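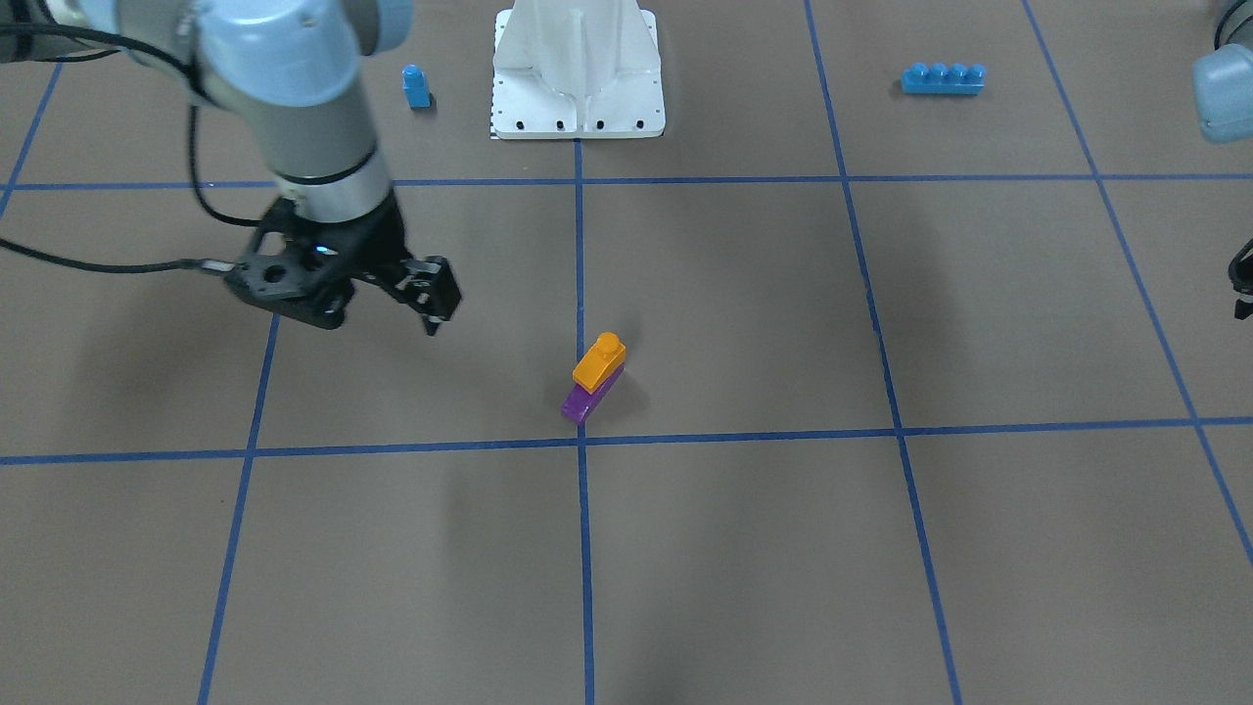
Does a shared work surface need marked cells if the two arms are never run at full speed?

Our working rules say it does. Speed limits reduce the harm from a collision, but they don't tell an operator which arm is meant to be where, or where a loose part should be put back between runs. Tape is cheap and easy to replace, and anyone walking up to the table can read it.

To: Bultico bench practice list
Date: 10/03/2026
Re: Draft 2 of the two-arm table rules

Thanks for the comments so far. I have had 17 and most of them are about section 2, so I'll take the main one first.

> At Nurnden we have been reading the draft against our own table and
> can't make sense of the line on stop buttons. It says "within reach
> of the operator". Reach from where? Our operators stand for set-up
> and sit for the runs. Also, does one button have to stop both arms,
> or is one for each arm good enough?

The wording is poor and I'll change it. What we meant was within reach from any place the operator is allowed to be while the arms are powered. If people both sit and stand, check it from both. If it only works from one, either move the button or change where people are allowed to be.

As for the second part, separate buttons are allowed in the draft, provided they are kept side by side and each is labelled with its arm. I would prefer a single one that stops everything. The Wallner site has asked for that to be made a requirement, and I'd like to hear from anyone it would cause trouble for. 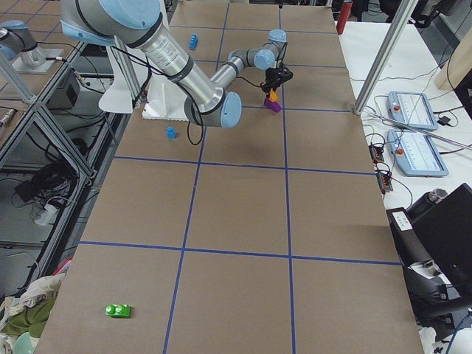 The other point in section 2 is the clear strip. The draft asks for 300 mm along the operator's side with no parts, tools or drinks on it. Grurumlow say their table is too narrow for this. I don't want to shrink the figure for everyone, so the next draft will let a site use less if it writes down why and the arms are set so they can't enter the strip.

Smaller changes:

Tape to be replaced when an edge lifts. The old text said monthly.
Cables on the arm to be checked through the full range of movement before the first run, at slow speed.
Small parts left over from a run to be put back in their starting cells before the next one.

Please send anything further to the list and not to me directly. The next draft goes out in June.

Bench practice list editor
Bultico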